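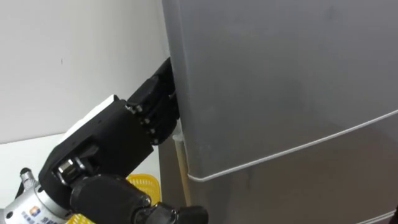
One member asked before we had even opened the agenda why the Wurnola line was again not written in the February timetable, and if the bus to Stenham market would still wait for it. It was agreed to take this question first, as several people had come only for it.

Astcombe Bus Users' Group
Minutes of the February meeting, held in the reading room, start 7 pm

1. The Wurnola connection
The operator's letter was read aloud. It says the afternoon bus from Wurnola will continue, but it is now shown as a part of route 17 and not under its own name. This is why people do not find it. The members found this confusing, above all for older passengers who look for the word "Wurnola" on the front of the bus. The Thursday bus to Stenham will wait for it, but for no more than five minutes. A member said five minutes is not enough when the level crossing is closed. Another member answered that a longer wait would make the schoolchildren late on the way home. There was no agreement on this. We will write to the operator and ask for both names to be shown at the stops, and we will leave the question of waiting time until we have their answer.

2. Minutes of the last meeting
These were accepted with one correction. In item 4, "the stop by the church" should be "the stop behind the church". The two stops are on different routes and the mistake had already sent one person to the wrong side of the road.

3. The shelter at Mao Lane
The parish has replied that the shelter can be repaired but not moved. The roof panel is cracked and the bench has lost a board. The parish will pay for the panel. For the bench they ask us to contribute, and the price they give is £40. This was approved. A request was made that the new board should be the same height as the old one, as a lower seat is difficult for people with bad knees. It was also asked if the shelter could have a light. The parish says there is no cable on that side of the lane, and a solar lamp was suggested. We will ask for a price.

4. Money
The balance at the end of the month was £1394, after the payment for printing. The cost of the printed timetables was lower than last year – we ordered them together with the Stenham group. It was agreed to do the same again if they are willing.

5. Route 19, evening service
The last bus from Stenham still leaves before the end of the evening classes. The college has been asked if the classes could begin earlier, and it has said no, as the rooms are used. The operator has been asked for a later bus and has not replied. Members who attend the classes are invited to write their own letters, in their own words, and to say which evening they travel. Letters which are all the same are not much read, as we learned with the Sunday service.

6. Other matters
The noticeboard at the Astcombe stop does not close well and the papers become damp. A new seal will be bought.
A complaint was made about buses which stop too far from the kerb. Please write down the time and the route when this happens – without these the operator will not look at it.
The question of dogs was postponed again.

The next meeting will be in the same room, at the same hour. The meeting closed at 8.40 pm.

Last updated: February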